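Input without a mouse button: how small browser games read the pointer

1/21/19

Most free games that run in a web page are controlled with a mouse, and most of those use it in the same way: the player points at something and clicks. A smaller group leaves the click out. The player steers a dot along a corridor, traces a letter, or circles an object until it opens. These games are cheap to make and quick to load, and they are harder to get right than their graphics suggest. Over the past few months we have looked at how two small studios, Savard and Irken, handle the pointer in games of this type, and at what that means for the person playing.

The basic problem is sampling. A browser does not report a continuous line as the mouse moves. It reports a series of positions, each with a time attached, and the game has to decide what happened between them. If the hand moves slowly, the positions lie close together and the gap does not matter. If the hand moves fast, two reports in a row may be 40 pixels apart, and a wall that is four pixels thick can sit between them without either position touching it.

Early maze games ignored this. They checked whether the pointer was over a wall at the moment of each report and did nothing else, so a fast flick of the wrist would carry the player straight through. Regular players knew this and used it. In Wieczorek, a corridor game released by Savard in its first year, the third level could be finished in under a second by anyone who knew the angle.

The usual repair is to draw a straight line between each pair of positions and test that line against the walls. Nikola Tomaszewski, who rewrote the movement code for the second version of Wieczorek, describes the change as a short afternoon of work followed by a long period of complaints.

"The line test is correct, but it is stricter than people expect," Tomaszewski says. "A hand moves in curves. If you join two points on a curve with a straight line, the line cuts the corner, and the corner is where the wall is. Players were being failed for paths they had not taken."

Savard's answer was to shrink the pointer on bends. In a straight section it is treated as a disc the same width as the dot on the screen. Within 25 pixels of a corner it is treated as a single point. The drawn dot does not change size, so players see a mark that overlaps the wall slightly without being sent back. According to Tomaszewski, complaints about corners stopped after that update and complaints about the music resumed.

Irken took another route with Vedgate, a set of locked rooms in which each lock opens to a gesture. There are no walls to hit. The game records a stroke from the moment the pointer enters the lock area until it leaves or comes to rest, then compares it with a stored shape. Before the comparison, the stroke is reduced to 50 evenly spaced points, moved so that its centre matches the centre of the template, and scaled to the same height. The average distance between matching points gives a score from zero to 100, and the lock opens above a set value.

The method is old and well understood, and it has two known weaknesses. The first is direction. A circle drawn clockwise and a circle drawn anticlockwise pass through the same places in a different order, and a simple comparison will treat them as unrelated. Vedgate stores both versions for every closed shape. The second is the starting point. A player who begins a circle at the bottom will score badly against a template that begins at the top, so the game shifts the list of points one step at a time and keeps the best result.

Ngan-ling Ho, who designed the rooms, set the pass value by watching people fail. The first build asked for a score that she could reach every time and that her testers could reach on perhaps one try in three. 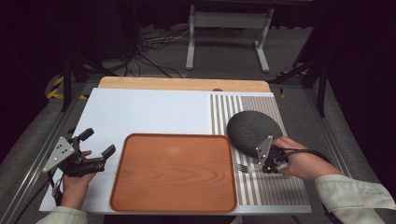 She lowered it in stages until a careful first attempt would normally succeed, then left it there for the opening rooms and raised it again towards the end. The later locks also use shapes with a crossing in them, such as a figure of eight, which spread the scores more widely and make the same pass value harder to meet.

"I would sooner have a lock that opens a little too easily than one that refuses a good stroke," Ho says. "If it refuses a good stroke, the player starts changing things that were right."

Both games have to deal with hardware they cannot see. A browser game is not told whether the player is using a mouse, a trackpad or a pen. Trackpads cause the most trouble. A stroke that takes one sweep with a mouse may take two or three on a small pad, with a pause each time the finger is lifted. Vedgate at first read each pause as the end of the stroke. It now waits for nearly half a second of stillness before scoring, and the wait can be made longer in the settings menu. Wieczorek needs no such rule, as a still pointer in a corridor is a safe one.

Pointer acceleration is a further difficulty. Most desktop systems move the pointer further for a fast movement than for a slow one over the same distance. A game in a full-screen page can ask the browser for relative movement, but acceleration may already have been applied to it. Savard tests with the default setting on each system and advises players to leave it alone. Irken gives no advice, on the grounds that its scaling step removes most of the difference in size, though it does nothing about a shape that has been stretched in one direction by an uneven change of speed.

Restart rules differ too. Wieczorek returns the player to the beginning of the level after any contact with a wall, and the levels are short enough that this costs a few seconds. Vedgate allows any number of attempts at a lock and counts them, and the count is shown only when the room has been cleared. An update planned for March will let players hide it.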